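Simulated robot drifts and tips the view when its left arm reaches over the bathroom counter

Posted in: Home builds and shared workshops

Numescombe_shed

Hello all, and apologies in advance for the length of this one. I've been building a two-armed robot in my half of a shared workshop for longer than I care to admit, and before I let the real thing anywhere near anyone's plumbing I'm running it in a simulated flat. The project is called Huet, and the idea is that it will one day wipe round a basin and open a door without being asked twice.

The body and both arms are modelled from my own measurements, and the rooms came from a set of house models a friend passed on. I'm happy with the arms. They go where I send them, they stop when told, and the left one will sit over the counter near the taps all evening if nothing else is going on.

My trouble starts when I ask for both arms at once. The left gripper goes to the basin and holds, the right one comes up towards the door, and over the next 48 steps the whole body creeps round as if someone were leaning on it. The camera is fixed to the body, so everything I see leans over with it. I've tried making the base heavier (it's at 144 kilos now, which is silly for something I hope to carry up a step) and it made very little difference. I've also tried more friction on the floor, and that turned the creep into a sort of shudder.

What should I be looking at next? I don't mind being told I've done something daft, as long as you tell me which thing.

Zenum

What a lovely project, and please don't apologise for the length, it's far easier to help when people write things down properly! I had something very like this last January with a single arm on a little trolley, and I spent weeks blaming the floor when the floor was perfectly innocent.

I would leave the weight alone and put it back to whatever the real body is going to be. Then go through these one at a time, running the same reach after each, and keep a note of how far the body has turned by the end.

1. Lock the base. Most simulators let you pin the body to the world, so do that and run the two-arm reach again. If the arms now behave, the trouble is in how the base sits on the floor. If they strain and twitch even with the base pinned, they are pushing against something.

2. Look for a hidden touch. The shape you see and the shape the simulator uses for bumping into things are often quite different, and a counter may have one big plain box round the whole lot, taps included. Your left gripper can look nicely clear of the stone and still be pressing on that box. Turn on the collision shapes and have a good look at the slab and the taps with the arm held in place, as it is in this view from the body, with the right gripper standing up in front of the open door.

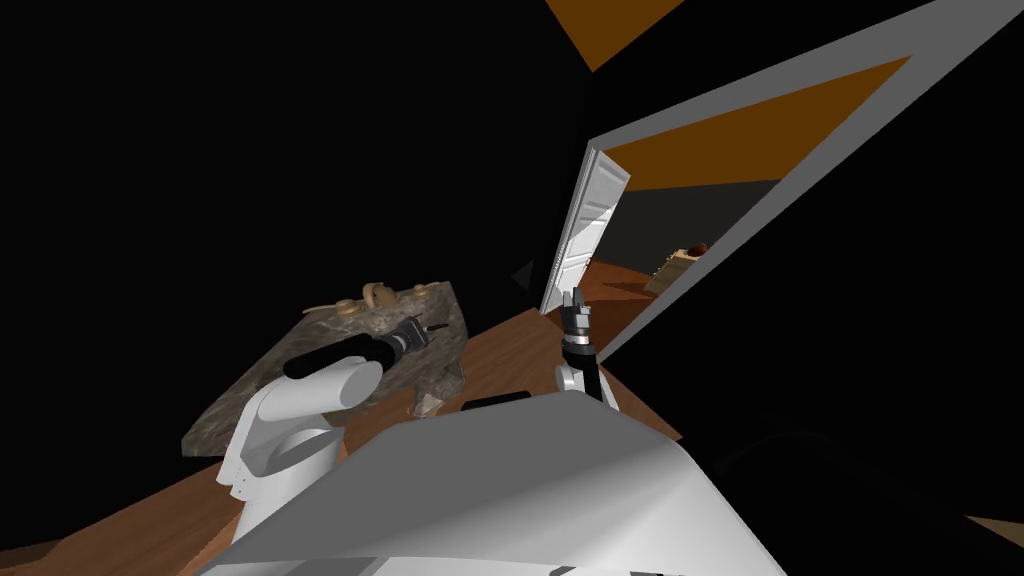

3. Do the same for the door. If its collision shape has been left in the closed position, the right arm could be pushing on a door that looks wide open.

4. Check that the arms ignore their own shoulders. Where the upper arm meets the body there is nearly always a small overlap, and if those two parts are allowed to collide they will shove each other apart for ever. That gives a slow, steady turn, very like the one you describe.

5. Halve the time step. This is the dull one, but it's cheap to try, and a shudder that goes away with a smaller step was never a friction problem to begin with.

My money would be on number 2 or number 4. Do come back and say which – I like to know how these things end, and I'm sure somebody else will be searching for it one wet evening.

Cister

turn gravity off and see if it still spins. if it does its the shoulders

Numescombe_shed

Thank you both. I did the gravity one first as it took a minute, and it still turned, a bit faster if anything. So I went to Zenum's number 4, and there it was, the left upper arm was set to collide with the body and the overlap was plain as day once I had the shapes showing. I've told those two parts to ignore each other and the body now stays put with both arms up. The weight is back to something I can lift. I haven't looked at the door shape yet, so I may well be back.

Related posts
Choosing a gripper for taps and small handles
Arms fine on their own but fight each other when run together
How heavy should a home-built base be?
Collision boxes that don't match the furniture
Sharing a workshop bench with a half-built robot

Viewed 1131 times
Last updated: 2024-11-20

Contact us | Copyright the posters and this site | Back to top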